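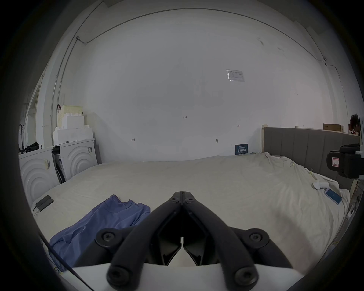
Re: Washing wool blankets at home, is it safe?
3 replies | 2 shares

On Wednesday Omolara Ogbonna wrote:

> Dear list, I have inherited two wool blankets from my aunt in Tisham.
> They smell of the cupboard and one has a tea stain near the hem. The
> dry cleaner wants 62 for the pair and I find this too much. Has anyone
> washed such blankets in a bathtub? I am afraid that they will shrink.
> Also, what do you do about moths? My sister says cedar, my neighbor
> says lavender, and I do not trust either of them.
> Omolara

Dear Omolara,

I have washed wool blankets in the bathtub for many years, and only one was spoiled. That one was my fault, as I rinsed it with water much colder than the wash water. Wool does not like this sudden change. It also does not like to be rubbed.

My way is as follows. Fill the tub with lukewarm water, as for a baby, and mix in a small amount of wool soap before the blanket goes in. Press the blanket down with flat hands and leave it for fifteen minutes. Then let the water out while you hold the blanket to one side, and fill again with water of the same warmth. I do this three times. Please do not lift it by one corner when it is full of water, it becomes very heavy and the corner will stretch.

For the tea stain, try a little white vinegar in water on a cloth before the bath. Test it first on a place that does not show. An old stain may stay, and I have learned to put that end at the feet.

The drying takes more patience. I roll the blanket in towels, step on the roll, and then lay it flat over two clothes racks, away from the radiator. In March it needed almost three days in our apartment. My wife was not pleased about the hallway.

About moths: cedar and lavender smell nice, but I would not depend on them. Clean wool in a closed bag is better. If you see small holes, put the blanket in a bag in the freezer for two weeks, if your freezer is large enough. Mine is not, so I ask Mrs. Babalola downstairs.

One question from me also. Does somebody know where to buy satin binding by the meter, in dark green? The shop on Temel Street does not carry it anymore.

With kind regards,
Bleddyn Gape

Contact the list owner | Pluvari Household List | Back to top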